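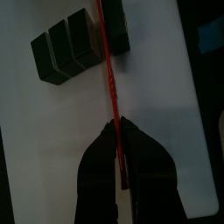 Dark blocks and a red rod on a white board.

FOR IMMEDIATE RELEASE

Grarkstead puts tabletop block set on sale in June, and asks buyers to doubt it

GRARKSTEAD — Sumampouw, the small maker of games and table goods, will begin selling Clulau in June. It is a set of dark rectangular blocks, thin rods and a white board with rounded corners, meant for adults and older children to build on at the kitchen table.

The company is making no claim that Clulau will improve anyone's memory, focus or grades. Plenty of block sets say so on the lid. Sumampouw looked for a reason to say it too and did not find one it trusted.

"I have read a lot of boxes," said Intan Chin, who runs the company. "They all promise a smarter child by spring. I would like to see the child. We sell blocks. If you like lining things up and knocking them down, you may like these."

Play is simple. One person sets up a row of blocks on the board, and the next has to add to it or change it using a rod and no fingers. A round ends when a block falls over or leaves the board. The rule sheet is 2 pages long, and an early draft that ran much longer was thrown out.

Sumampouw tried the set with 80 households before settling on the rules. Of those, 562 rounds were written down and sent back. Homa Heydari, who read the score sheets, warns against making much of the number.

"People who were bored probably stopped writing," Heydari said. "So we know what the keen ones did. We don't know much about the others, and I'd be careful with any company that says it does."

The score sheets did lead to three changes. The board grew wider, the scoring for corner blocks was dropped, and a rule about speaking during a turn was cut after several families said they ignored it anyway. A timer was also suggested. Designer Ramesh Saxena turned it down.

"Timers cover up a dull game — you feel rushed and call it exciting," Saxena said. "If it drags without one, I want to hear about it."

Clulau will be sold first through the Flirkberg shop in Grarkstead, then by mail. Replacement blocks and rods will be sold separately. Buyers who don't care for the set can return it within the month, opened or not, and Sumampouw asks them to include a note saying why.

Press contact: Juwita Nair, Sumampouw, Grarkstead. Review sets are available on request. Reviewers are not asked to show their copy before it runs.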